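Elleo Hand-Held Gripper Kit – Setup Guide
Section 2: Planning and Budgeting Before You Order

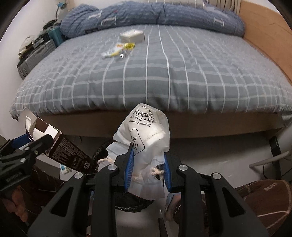
Figure 2-1. Two grippers in use in a bedroom: a drawstring bag of cosmetic cotton in one, an opened cardboard box in the other.

2.1 What this section covers

This section is for the person who decides what to buy. It covers how many gripper pairs to order, what else has to be on the purchase request, what to set aside for parts that wear, and what to check at the recording site before anything ships. Mounting, pairing and calibration are in Section 3. If your equipment has already arrived, skip to 2.7 and then go on to Section 3.

The steps are written for teams recording everyday handling work in homes and similar rooms: sorting, packing, clearing, folding, putting away. Teams using the grippers on a fixed bench can leave out 2.4 and most of 2.5.

2.2 Decide what work you will record

Do this first. Most ordering mistakes we see on returned forms come from teams that chose quantities before they had a task list.

1. Write down the tasks, one per line. Use plain wording, such as "put small packages in the bin" or "fold towels and stack them."
2. Next to each task, write whether it takes one hand or both. A task where one hand steadies an item while the other moves something else is a two-hand task.
3. List the objects for each task. Include soft items such as plastic bags and cloth, and stiff items such as boxes.
4. Mark any object that is wider than the jaw opening, heavier than the payload in Appendix A, sharp, or wet.
5. Remove the marked objects, or plan to handle them without the gripper.

Note: Thin film and drawstring bags can be gripped by the body or by the gathered neck. Put both on the list if both matter to you. They count as separate grips when you estimate recording time.

Caution: Do not plan tasks with hot cookware, blades or open liquids. The grip pads are not rated for them and the warranty does not cover pads damaged this way.

2.3 Choose the number of gripper pairs

The kit is sold as a pair (left and right) or as a single. A single costs more than half the price of a pair, so a single only makes sense if every task on your list is marked one-hand.

1. Count the operators who will record at the same time. Do not count people who will take turns.
2. Order one pair for each of them.
3. Add one spare pair if the site is more than a day's shipping from your stockroom, or if you have two or more operators working at once.
4. Enter the total on line 1 of the planning worksheet.

Operators can share a pair across shifts. Straps are adjustable, but each person should have their own strap set for hygiene and fit. Strap sets are ordered separately (line 4).

Note: Pairs are matched at the factory. If you order two pairs, keep each left with its own right. Mixing them is possible but both units must then be calibrated again, and the time should be in your schedule.

2.4 Budget for props and household items

Teams often leave this line out and then pay for it from somewhere else. Objects used in recording get crushed, torn, opened and lost. Some can be used many times and others only once or twice.

1. Sort your object list into reusable, short-life and single-use.
2. Reusable items are things like boxes with rigid sides, bottles, books and bedding. Buy one and a spare.
3. Short-life items are plastic bags, soft cartons and anything with a paper label. Buy enough to replace them every week.
4. Single-use items are anything that has to be sealed at the start of a take. Multiply by the number of takes.
5. Include bins, liners and storage for the props between sessions.

For a first project we suggest a starting set of 48 objects per home. With a set much smaller than that, the recordings begin to look alike. A much larger set takes a long time to lay out, and operators end up reaching for the same few things anyway.

Empty packaging that would otherwise be thrown out is fine for most clearing tasks and costs nothing. Ask operators to save it ahead of time. Check it for food residue first – pads pick up grease easily and lose grip.

2.5 Check the recording site

Do this before you place the order. The results may change the cable length, the number of batteries or the mounting kit you need.

1. Measure the clear floor space where the operator will stand, kneel or sit. Low work, such as filling a bin beside a bed, needs room for the operator's legs as well as both grippers.
2. Note the height of each work surface. Beds, sofas and the floor are all usable. Write down which ones you will use.
3. Look for strong light coming from one side. If the room has curtains, check that they can be drawn.
4. Find the outlet you will use for charging. If it is in another room, add one battery set per operator.
5. Walk the path of any cable that will be on the floor. Tape it down or move it behind furniture.
6. Look for mirrors, family photos, mail and screens. Decide with the resident what will be moved or covered.
7. Get written permission from everyone who lives there.

Do not clear the room completely. Shelves, luggage, lamps and other ordinary belongings are useful background, and a stripped room will not match the homes you want the data to stand for. Move only what is private, fragile or in the way.

Caution: Operators working on the floor should have dry, level footing and no loose cable within reach of their feet.

2.6 Complete the planning worksheet

Fill in every line, even if the entry is zero. A blank line holds up the quote.

Line 1. Gripper pairs, from 2.3.
Line 2. Spare grip pads. Order two sets per pair for a project of up to 200 recording hours. For longer projects, order two more sets for each further 200 hours.
Line 3. Battery sets. One per pair in use, one per pair on the charger, plus any added in 2.5.
Line 4. Strap sets, one per operator.
Line 5. Storage cards. See the table in Appendix B for hours per card.
Line 6. Carry cases. One case holds one pair, a charger and the straps. Props do not fit.
Line 7. Props and household items, from 2.4.
Line 8. Site costs: payments to residents, travel, parking, cleaning.
Line 9. Training time. Plan one full day per new operator. Paid time belongs on the budget even though it is not part of our quote.
Line 10. Upload and checking. If your own staff review the recordings, enter their hours. If you use the Makris review service, enter the plan name.

Note: Lines 7 through 10 are for your own use. Send them to us only if you want the total checked.

Teams who have used an earlier kit can usually keep their chargers and cases. Pads and batteries from the Sositz series do not fit and should not be counted as spares.

2.7 Order and delivery

1. Send the worksheet to the sales desk or upload it in the Fustden ordering portal.
2. You will receive a written quote. Check the quantities against your own copy before you approve it.
3. Allow time for customs if the batteries cross a border. They ship in a separate carton and may arrive on a different day.
4. When the cartons arrive, count the contents against the packing list. A standard pair kit has 51 pieces, including screws and the hex key.
5. Open and close each gripper by hand. The jaws should move evenly and the pads should meet flat.
6. Check the pads for cuts or lifted edges.
7. Report anything missing or damaged through the portal, with the serial number from the case lid.

Caution: Do not charge a battery that arrived swollen, dented or with torn wrap. Place it away from anything that can burn and contact support.

Orders placed in December are built after the year-end stock count. If your project starts in the new year, send the worksheet before then.

2.8 If the budget is short

Cut in this order:

1. Carry cases. A padded tool bag will do if the grippers cannot move around inside it.
2. The spare pair, if you are close enough to get a replacement quickly.
3. The number of operators working at once. Fewer pairs and a longer schedule often come out cheaper, but check the effect on lines 8 and 9 first.
4. The number of sites.

Do not cut spare pads or batteries. A worn pad slips on smooth plastic and the take has to be repeated, and a team with no charged battery stops work for the rest of the session.

Keep a copy of the finished worksheet with the project papers. You will need the quantities again in Section 3.2, when the pairs are labeled and assigned to operators.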